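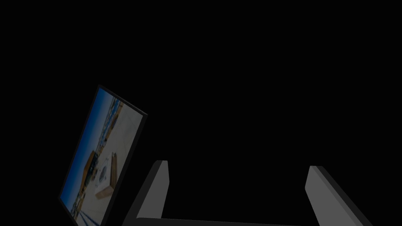
## 4. Showing a task by remote control (sim station)

Applies to the Skokell two-arm setup running in the Timora simulator. For hand guiding on the real arms see section 5. Read 4.1 before you touch the handles, even if you did the old Doolan training. The handle buttons are not the same.

Last edited September, V. Dhillon. Corrections to Raelene Stubbs.

### 4.1 Before you start

1. Log in at the operator desk. Use your own login, not the shared one. Episodes get saved under whoever is logged in.
2. Start Timora, wait for the green bar. Takes a while on first launch.
3. Load the task file from the Narine folder. Check the task name at top left matches your sheet.
4. Put both handles in their cradles. Press **Zero**.
5. Pick up the left handle, then the right. Always that order.
6. Squeeze each trigger once, all the way. Gripper on screen should close and open with you. If it lags, stop and go to 4.7.

> **Note:** Do not zero with a handle in your hand. You'll get an offset that looks fine for the first minute and then you're fighting it all session.

> **Caution:** The sim arms can't hurt anybody. The handles can. They have force feedback and will kick if an arm hits the table hard. Thumbs outside the loop.

### 4.2 Views

Three views: overhead, left wrist, right wrist. Keys 1, 2, 3. All three get recorded no matter which one you have up.

- Overhead: use for big moves and for keeping the arms apart.
- Wrist: use for the last bit before a grasp. Fingers stay put in the view, the world moves.
- A wrist view can go mostly black when the gripper points away from the table. Rooms in this set are dark and a lot of them have little in them past the furniture. Normal. Don't raise the brightness in the sim settings, it changes the recorded frames. Turn up your monitor instead.
- Wall pictures and other decor are random per room. They can end up sideways in a wrist view when the wrist is rolled. Ignore them. Don't use them to line anything up, next episode they're somewhere else.

If you lose track of where a wrist is pointing, go back to overhead and wait a second before moving. Don't wave the arm around to find out. The waving is recorded too and the robot will learn it.

### 4.3 Start pose

1. Press **Home**. Both arms go to the rest pose, grippers open.
2. Wait for the click in the headset.
3. Bring both hands in over the table, slowly. Keep the elbows low.
4. Stop with a gap between the two hands. A palm's width on screen in overhead is plenty.
5. Hold still for a count of two.

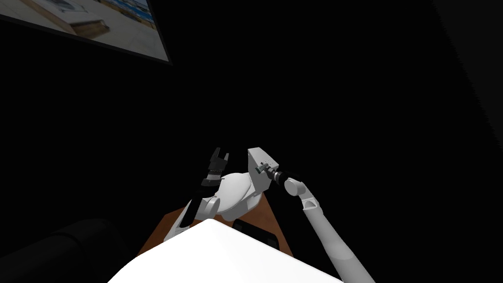 *Fig. 4-2. Both arms in over the table, left gripper open, overhead decor and room lighting as loaded.*

6. Look at the left gripper. Open? Good. If it's half shut your finger is resting on the trigger.
7. Check what the arms are hiding. From behind the body you lose a good part of the table, near side worst. Remember where things were before you moved in, or back one arm out and look again.

> **Note:** The hands can pass through each other by a hair before the sim flags contact. Looks OK, isn't. Those episodes get thrown out at review.

### 4.4 Recording a demo

1. Tap the left pedal. Red dot comes on, top right.
2. Wait one breath. Start moving.
3. Reach with one arm first. Only bring in the second when the first has the object or has it steadied.
4. Approach from above or from the side, whichever the task sheet says. Don't mix in one batch.
5. Close the trigger smoothly. No snapping.
6. Lift a little, pause, then carry.
7. Set down, open, back straight off. Don't drag the fingers sideways past the object.
8. Return both arms to about where they started. Doesnt have to be exact.
9. Tap the left pedal again. Dot goes off.
10. Mark it: **Good**, **Bad** or **Unsure**. Unsure is fine, Hemi looks at all of those.

Episode limit is 110 seconds. At the limit it stops by itself and gets marked Bad. Most tasks in this set should take you far less.

Aim for 32 good episodes per task per operator. Bad ones don't count but don't delete them - they go in a separate folder and Hemi uses them.

### 4.5 How to move

Read this twice. Most rejected episodes are from here.

- Slow and steady beats fast then stop.
- If you miss a grasp, open, back up, try again. One retry in an episode is useful. Three is a bad episode, mark it and move on.
- Don't shift your grip on the handle mid-move. Hold the clutch (side button), shift, let go.
- Keep both arms alive. If one has no job, park it low and still, and leave the handle in the cradle. A dangling handle drifts.
- Smooth rounded things slide. Get the fingers further down than you think before closing. With the plain block hand you can only push or brace, so use it as a stop and do the grasping with the other side.
- Dark flat things are hard to see in these rooms. Find the rim first, then go for it.
- Vary your start a bit. Hand higher, hand lower, little left. If all your episodes look the same we get a robot that can do it from one spot.

> **Caution:** Holding the clutch while an arm is pressed on the table stores up force. When you let go, the handle jumps. Lift off first, then clutch.

### 4.6 Handoffs between arms

Only for tasks marked H on the sheet, and only on stations with fingers loaded on both sides. Block hand can't recieve.

1. Grasp with the giving arm. Lift clear of the table.
2. Bring it to the middle. Stop.
3. Move the other arm to it. Giving arm stays dead still.
4. Close the second gripper. Wait for the buzz.
5. Open the first gripper. Back off along the finger direction.
6. Pause, then carry on.

Don't twist either wrist during steps 4 and 5. Switch to the receiving wrist view (2 or 3) if you can't see the fingers in overhead. You often can't.

### 4.7 Problems

**Gripper lags the trigger.** Close other programs. If still there, restart Timora. Don't record with lag, it can't be fixed later.

**Arm frozen, handle moves.** Clutch is stuck or you've hit a joint limit. Check the side button. Then press Home.

**Arm jumps at start of recording.** Bad zero. Both handles in cradles, Zero, start over. Mark that episode Bad.

**One view all black.** Press the key for another view. If the others are fine, roll that wrist slowly toward the table. Still black with the table in front of it: camera didn't load, reload the task file.

**Object fell off the table.** Stop, mark Bad, press **Reset scene**. Don't go after it.

**Sim says "contact" and nothing is touching.** Usually elbow against body. Overhead, look down low between the arms. Back out the way you came in.

**Red dot won't go off.** Hold the pedal for 8 seconds. Episode is lost. Write it in the log.

### 4.8 Breaks and end of session

1. Stop after 11 episodes in a row, good or bad. Get up. Shoulders go before you notice.
2. Handles in cradles any time you leave the desk.
3. At the end: **Sync**, wait for the check mark, log out. Don't close the lid on a running sync, we lost almost a whole Thursday that way.
4. Fill in the sheet: task name, number good, anything odd. One line is enough.

Questions about the handles or the pedals, Ronaldo Rezende. Review results and rejected episodes, Hemi McKinnon. New logins, Lorraine Ashby, mornings only.

Pedal spares are in the drawer under station 2. Sign them out pls.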